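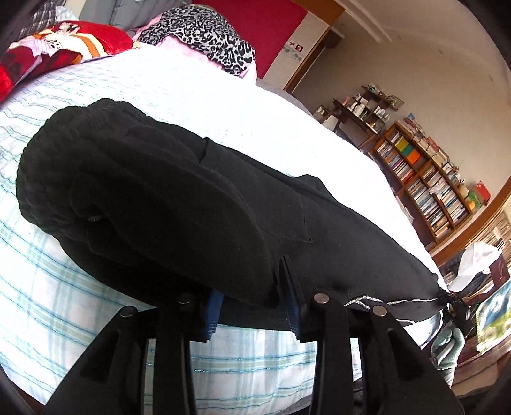
**Figure 3.** Folding task in the bedroom setting, seen from the hand-held gripper. The folded black garment lies on the bed and a gloved hand holds its far end.

The recordings used in this section were made by students of our one-semester project course, in which each team had to plan, collect and label its own demonstrations of a household task. The team led by Shabani Minja chose the folding of clothes. In total the team delivered 1,737 demonstrations from 21 homes, and all of them were made with hand-held grippers. The operators were allowed to choose the garment, but the labels had to follow the common course format, which we call Nodum.

Dark clothes were the most difficult part of the set. When a black garment is already folded into a thick bundle, the border between two layers is hard to find in the video, and the two labelers often did not agree on which layer was between the fingers. The blue finger pads were helpful here - they give a clear contrast to the fabric, so the moment of contact can be marked even if the layer can not. We therefore asked the students to label two events separately: the first contact of a pad with the fabric, and the moment when the garment leaves the bed.

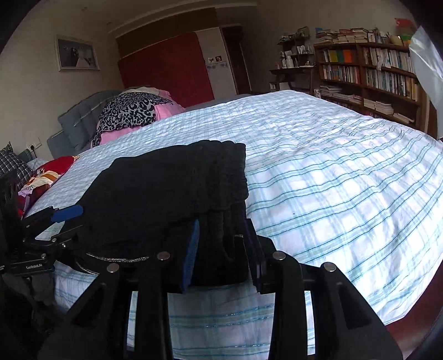

### 4.3 Grasping with two grippers

In the second half of the course the teams could use two grippers at the same time. Each session was limited to 60 minutes, and after every 6 demonstrations the operators changed sides, so that the data does not depend on the habit of one person.

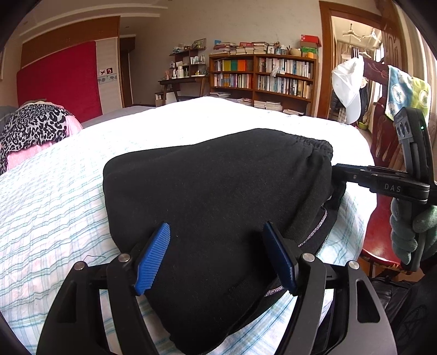

The two video streams were aligned by hand at the first contact event. This was slow work and the students complained about it in their reports, with good reason. For long garments such as trousers, we suggest that one gripper first holds the bundle still and only then the other one begins to close. Teams which did not agree on this order before the session had to discard more recordings. The Saturday sessions were labeled with the same rules and are included in Table 2.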